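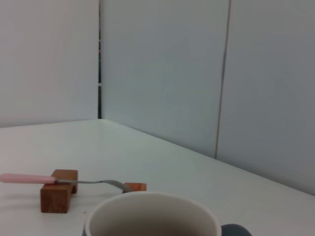

Ellstead settles the spoon question, for now

ELLSTEAD - The Gilbert Street community kitchen will hold its second Small Tables evening in December, and the subject this time is where to put the spoon.

Anyone who has stirred a cup of coffee in company knows the problem. The saucer has gone out of fashion, the napkin has gone to the floor, and the spoon goes on the table, where it leaves a brown crescent for the next person's sleeve. The kitchen went through 800 paper napkins last winter, most of them, by its own reckoning, used as parking for teaspoons.

The proposed remedy is two wooden blocks. The spoon lies across them, the mug stands close by, and the table stays out of it. There is no patent pending.

"People kept asking me where I bought it," said Capucine Le Goff, who runs the evenings and set up the white table for this one. "I told them it was two blocks. They asked which shop."

The shops have an answer of their own. Bromia, the housewares store on the corner, sells a ceramic spoon rest for $18 and one shaped like a smaller spoon for $13. Le Goff has nothing against either. She owns the small one and keeps paper clips in it.

Her table has pale panels standing behind it, the better to make visitors look at the cutlery. The pink-handled spoon has proved the favorite so far, and two people have asked to take it home. They have been told no, politely, and pointed toward Bromia.

Dissent comes from Kalkidan Worku, who teaches the bread class down the hall and regards the whole category as a luxury. Her own method is to leave the spoon in the mug and drink around it. She concedes that this has cost her one pair of glasses, and says she would do it again.

Worku will get her say. The evening includes a half hour of open discussion, which at the first session (on butter dishes) ran until the lights were turned off. Le Goff has promised a firmer hand and has borrowed a kitchen timer.

Visitors are invited to bring a mug and a spoon of any size. Blocks will be provided, plain and unvarnished, from the offcuts bin at Voredico Lumber. Soup ladles will be considered case by case.

Doors open at 8 p.m. Admission is free, and coffee is by donation. Saucers are available on request.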